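Speaker notes: bin picking project, student robotics club
Speakers: Meriem Helmy (slides 1 to 4, 7), Shaimaa Mansour (slides 5, 6)

Slide 1. Title
Introduce both speakers. State the project name, Tully. Questions at the end except for clarifications.

Slide 2. Task
Move household objects from one bin to its neighbor, one at a time, unknown order, unknown pose. No fixtures, no tags on the objects. A pick counts if the object is lifted clear of the wall and released over the second bin. Drops inside the first bin count as failures, even when the retry works.

Slide 3. Hardware
KUKA arm, multi-finger gripper, two gray bins side by side, clamped to the table. Mention the clamps. In the first month the bins shifted during wall contacts and the calibration went with them. Hoses and cable are tied along the arm; leave slack at the wrist or the last joint loses range.

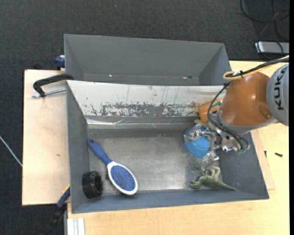
Slide 4. Object set
Objects were chosen for shape. The hairbrush is long and has its weight toward the head, so a grasp at the handle tends to rotate. The round dish gives the fingers little to close on except the rim. The toy dinosaur has legs and a tail, and the planner treats each as a separate grasp candidate. Cylinders roll into corners and stay there.

Slide 5. Data (Shaimaa)
1,157 attempts logged over the semester. 472 of them were set aside for testing and never used in tuning. Each record holds the planned grasp, finger positions at closure, and outcome. Labels were entered by hand in Skutel and checked by a second student. Disagreements went back to the log.

Slide 6. Failure modes (Shaimaa)
Go slowly here, this is where questions come.
Wall: fingers touch the bin side before closure. Fix was a margin of one finger width.
Rotation: object turns in the grip during lift. Slower lift helped, centered grasps helped more.
Occlusion: the arm hides part of the bin from the fixed camera. We now plan from a view taken with the arm retracted.

Slide 7. Next steps
Port the planner to the new controller by April. Add 3 soft objects. Skip the budget table if under 2 minutes remain.
Backup slides: calibration procedure, gripper wiring, label definitions.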